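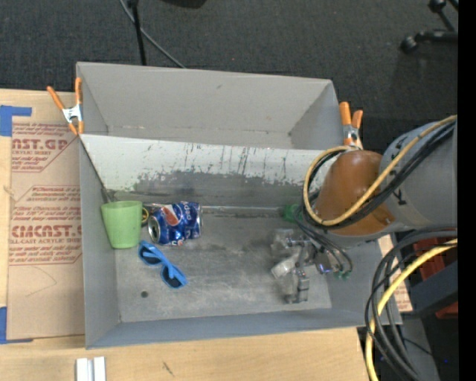 About Backlund

Backlund is a small sorting workshop, and we love stuff that other people have finished with! A green plastic cup, a crushed Pepsi can, a pair of blue sunglasses – all of it can land in the same gray box, and all of it deserves a proper look before it goes anywhere.

Joar Rustad started us off with one table and 32 borrowed crates. Today we run 2 rooms in Prikberg and open our doors to school groups every January (bring old clothes, the boxes get grubby).

Cans go to metal, cups to plastics, and good sunglasses to the swap shelf at Mumo. Come by and sort with us!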